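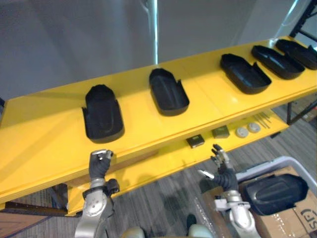 Robotisches Lernen, Handout zu Abschnitt 5
Phasensegmentierung zweiarmiger Demonstrationen
Hochschule Motitz, Stand: Mai
Bearbeitung: Eun-seong Ahn, Jad Khasawneh

5.1 Problemstellung

Gegeben ist eine Demonstration als Folge von Beobachtungen und Aktionen (o_t, a_t), t = 1 ... T. Die Beobachtung o_t besteht aus dem Kamerabild und den Gelenkstellungen beider Arme und Hände. Gesucht ist eine Zerlegung in Segmente, denen jeweils ein Phasenlabel zugeordnet wird. Das Label wird für jeden Arm getrennt vergeben. Ein gemeinsames Label für beide Arme führt bei asymmetrischen Aufgaben zu Mischklassen, etwa wenn ein Arm hält und der andere wartet.

Verwendet werden fünf Phasen:
R Ruhe
A Annäherung
G Greifen
T Transport oder Halten
L Lösen

Der Übergang A nach G ist über den Beginn der Fingerschließung definiert, der Übergang G nach T über das Unterschreiten einer Schwelle der Fingergeschwindigkeit bei anliegendem Motorstrom. Die Schwelle wird pro Hand kalibriert. Ein Abbruch der Annäherung ohne Kontakt wird als A mit anschließendem R geführt und erhält kein eigenes Label.

5.2 Datensatz

Grundlage ist der Datensatz Plemora mit 183 Demonstrationen. Nach manueller Annotation ergeben sich 2843 Segmente, beide Arme zusammengenommen. Jede Demonstration wurde von zwei Personen unabhängig annotiert. Abweichungen der Segmentgrenzen innerhalb der Toleranz werden gemittelt, größere Abweichungen gemeinsam entschieden. Die Aufteilung in Trainings- und Testdaten erfolgt nach Demonstrationen, nicht nach Segmenten, da benachbarte Segmente derselben Demonstration stark korreliert sind.
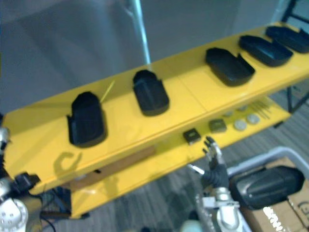
Abb. 5.1: Regal mit zwei Ebenen, schwarze Formteile oben, Kleinteile unten. Unten im Bild die beiden Arme.

Für die Bildmerkmale sind zwei Eigenschaften der Anordnung relevant. Erstens liegt die untere Ebene teilweise im Schatten der oberen, der Kontrast dunkler Teile ist dort gering. Zweitens wirft ein Arm über der oberen Ebene selbst einen Schatten auf die Fläche. Ein Verfahren, das allein auf Bilddifferenzen beruht, interpretiert die Schattenbewegung als Objektbewegung und setzt zusätzliche Grenzen. Die Glanzstellen der Oberfläche haben denselben Effekt, sobald sich die Kamera bewegt.

5.3 Modell

Die Phasenfolge jedes Arms wird als semi-markowsches Modell mit expliziter Verweildauer beschrieben. Die Bewertung eines Segments mit Label k von t1 bis t2 lautet

s(k, t1, t2) = Summe_t e_k(o_t) + log p_k(t2 - t1 + 1)

Dabei ist e_k(o_t) die Ausgabe eines Merkmalsnetzes und p_k die Verteilung der Verweildauer in Phase k. Hinzu kommt für jeden Übergang ein Term log q(k | k'), der unzulässige Folgen wie R nach T ausschließt. Die beste Zerlegung wird durch dynamische Programmierung bestimmt. Der Aufwand ist linear in T und in der maximalen Segmentlänge D, quadratisch in der Zahl der Phasen.

Die Kopplung der Arme erfolgt über einen zusätzlichen Term c(k_links, k_rechts), der pro Zeitschritt addiert wird. Die exakte Lösung auf dem Produktraum ist teuer. In der Übung wird deshalb alternierend optimiert: linke Folge bei fester rechter Folge, dann umgekehrt, bis sich keine Grenze mehr verschiebt. Das Ergebnis ist ein lokales Optimum und hängt von der Initialisierung ab.
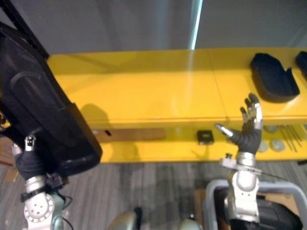 Bei großen Objekten versagt das reine Bildmerkmal am häufigsten in Phase T. Ein gehaltenes Teil kann die Ablagefläche verdecken, und die Merkmale ändern sich stark, obwohl die Phase konstant bleibt. Das Modell ohne Verweildauer zerlegt solche Abschnitte in kurze Wechsel zwischen T und L. Mit p_k werden diese Wechsel weitgehend unterdrückt. Der Preis ist eine Tendenz, sehr kurze Lösephasen zu übergehen.

5.4 Bewertung

Die Genauigkeit pro Zeitschritt ist als alleiniges Maß ungeeignet, sie wird von R und T dominiert. Anzugeben sind zusätzlich:
- segmentbasierter F1-Wert mit Überlappungsschwelle
- Editierdistanz der Labelfolge, normiert auf die Segmentzahl
- mittlerer Zeitfehler der Grenze A/G, getrennt nach Arm

Bekannte Einschränkung: Das Modell wurde nur an einem Aufbau angepasst. Zur Übertragung auf den Aufbau Mostbridge liegen noch keine annotierten Daten vor.

Aufgaben

a) Leiten Sie die Rekursion für die beste Zerlegung eines einzelnen Arms her.
b) Zeigen Sie, dass das Modell bei geometrischer Verweildauer in ein gewöhnliches Markow-Modell übergeht.
c) Implementieren Sie die alternierende Optimierung im Rahmenprogramm Gil und vergleichen Sie zwei Initialisierungen.

Abgabe von c) als Quelltext mit Protokoll der Zielfunktion je Iteration.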